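August, shop log, evening

Back on the arm after a gap. Swapped the wrist bracket for the one Adalberto Caldeira cut at Stotham. Hole spacing is right this time, but the slot for the cable still needed filing. Both fingers now close evenly. Left one had been arriving early, traced to a loose set screw on the Moya linkage.

Flashed the controller twice. First attempt hung at 583 and I had to pull the power. Second went through. Baud setting left alone.

Remaining time went on the approach routine: drive up to the tagged panel, stop with a finger on each side, hold, read the tag. Stop distance in the config was 12 mm too short, so I edited that first. Exposure is locked at 500 in the driver, which is too slow if the arm is still settling.

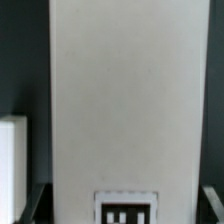

Wrist view, fingers either side of the panel. Tag runs off the bottom; white block at left.

A partial tag gives no pose, so the camera has to pitch down or the tag has to go higher on the face. I prefer moving the tag. The bracket has 4 degrees of adjustment left and I want that for the Latstead gripper later. Focus is also soft at this range. Lens ring is glued, will try heat.

Still to do: reprint tag on matte stock, add a settle delay before capture, order crimps from Dimeck, return the small files to the shared drawer.

Left the arm parked and the supply off at 9:40.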